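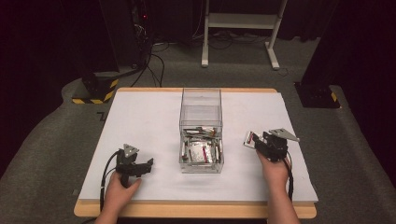

Slide 1. Small packets in a clear box, on a white board.

Small packets: where they live and how to keep them in order
Speaker notes, Serpil Kırmızıgül
Zancombe supply rooms meeting, March

Leave slide 1 up while people find seats. Start when the doors close.

Say hello, thank Dilek Kocabaş for setting up the room. Say that I ran the supply room at Grekolstead for six years and now help other sites set theirs up. The talk is forty minutes with questions at the end, but people can stop me if something isn't clear.

What I mean by a small packet: flat, light, sealed, one use each. Sugar, salt, wipes, plasters, drying sachets, seeds, tea. What is inside matters for dates and for who is allowed to handle it. It matters very little for how the packets behave in a box. They slide, they lie at all angles, and the shiny ones slip over each other more than the paper ones do.

Point at slide 1. Loose heap in the bottom, about a third of the way up, and a few packets leaning on the walls. You can see the level from across a table. I'd be happy with a box filled to that height. Fill it to the top and the packets at the bottom stay there for good.

Slide 2. Text only: the old cupboard

Describe the Grekolstead cupboard as it was. Card boxes from the supplier, torn open at one corner, stacked three deep. To see what was in the back row you took out the front two rows. People did not do that. They opened a new box.

Over one year we bought 3,592 packets of one kind for a building with 80 staff. When we emptied the cupboard, 1,166 of them were still in it, some past their date. Pause here and let them write the figures down if they want to.

The money was small. The time was worse, with somebody at that cupboard most mornings, moving boxes to find one packet.

Slide 3. Text only: choosing a box

Points to cover, in any order:

Clear walls. Frosted plastic is better than card but you still end up lifting the lid to check.

Open top if the packets move quickly, lid if they sit for more than a month. Dust gets into open boxes and a dusty packet gets thrown away even though the inside is fine.

Tall or shallow. A tall box takes up less shelf and keeps the packets from spilling when it is carried. A shallow one is easier to reach into. For a counter I use shallow, for a shelf I use tall. If the box is tall, try it with your own hand before buying a dozen. I bought a set from Işık that were lovely boxes and too narrow for anyone with a big hand. They hold pens now.

Corners. Square corners trap packets standing on end. Run a finger round the inside when you empty it.

One kind per box. We tried two kinds with a divider. The divider moved.

Someone usually asks about labels here. Label the shelf as well as the box, so that the box goes back to the same place. Large letters, one or two words. If the packets have their own colour or stripe, people will go by that before they read anything, and there is no harm in it so long as two kinds don't look alike. At Grekolstead we had two kinds with almost the same print and ended up keeping them on different shelves.

Slide 4. Text only: the sorting table

This is the part people skip, so slow down.

You need a table to sort on that is used for nothing else while you are sorting. It need not be big. Carry the boxes to the table and don't try to sort on the shelf.

Height: standing height if the job is longer than ten minutes. We worked at a low table the first time and all had sore backs by lunch.

Surface: plain, pale and matte. A glossy top throws the ceiling lights back at you and silver packets vanish into the glare. Patterned cloth is as bad. If your table is wood, or an awkward colour, lay a white board over it. Check that the board doesn't rock before you put anything on it.

Light: from above and slightly to one side. If your own shadow falls over the work, move the table, or move round it.

Next slide. 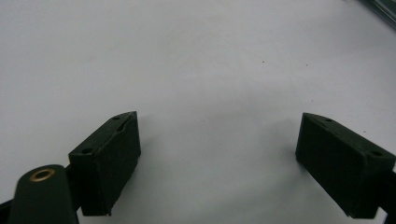
Slide 5. White surface, with two dark specks.

Ask the room to look for the two specks, right of the middle and higher up. Give them a few seconds. People at the back may not see them, so say where they are: one a little right of centre, the other further over at much the same height.

On a dark or grained top you would miss marks that size. On white you see them and you wipe them off. With food packets this is the main reason I ask for white. A split packet leaves a few grains behind, and on a plain pale top you notice the grains before you notice the split.

Wiping: damp cloth, then dry cloth, before you start and between kinds. Wait until the top is properly dry. Paper packets pick up damp from a table very quickly and the edges curl.

Slide 6. Text only: the routine

Read these out and talk round them. They will be on the handout.

Wipe the table.
Bring one box over. Leave the rest on the shelf.
Tip the packets out gently, or take them out a few at a time if they are thin.
Turn them the same way up and look at the dates.
Oldest ones to the left, newest to the right.
Anything split, sticky or out of date goes in a separate tray.
Wipe the inside of the box.
Newest back in first, oldest on top.
Box back to its place, then fetch the next.

Say that the order of the last few is the bit new people get wrong. They top up from a new carton straight on to the old packets, and the old ones go down to the bottom. If you only have time for one thing, take the old packets out before you add the new.

How often: once a month for us. Once a fortnight in a busy kitchen. Buvley, the smaller of our two sites, does it every time a delivery arrives and that seems to suit them.

How long: Dilek and I can do our whole shelf in under an hour. The first time took most of a day, mainly the old cartons.

Slide 7. Text only: what changed at Grekolstead

Orders went down. At the last check there were 228 packets of that same kind on the shelf, all in date – compare with slide 2. Go back to slide 2 if they look lost.

Fewer open cartons. The cupboard door shuts.

Be fair about what did not work. Packets still go missing into desk drawers. The open boxes need washing more than I expected, and acrylic scratches if you use the green side of the sponge. Use a soft cloth and washing-up liquid. Also, clear boxes make a half-empty shelf look like a problem, and for the first few weeks people kept telling us we had run out when we hadn't. A strip of tape on the outside at the reorder level sorted that out. Above the tape, leave it alone.

Slide 8. Text only: questions

Likely ones, with short answers:

Can you use jars? Yes, if the neck is wide. Flat packets jam in a narrow neck.

Glass? Not on a high shelf.

What about a drawer? Fine for one kind. The packets work their way to the back each time it is opened, so put a block in behind them.

Should packets stand in rows? They look neat for a morning. A loose heap is all right if the box is shallow or only part full.

Who does it? Put a name on the shelf, and a second name for when the first is on leave.

If there is time left, ask Dilek to say how they managed the move at Buvley. She has her own notes. Handouts are on the chair by the door, and the order form for boxes is on the back page.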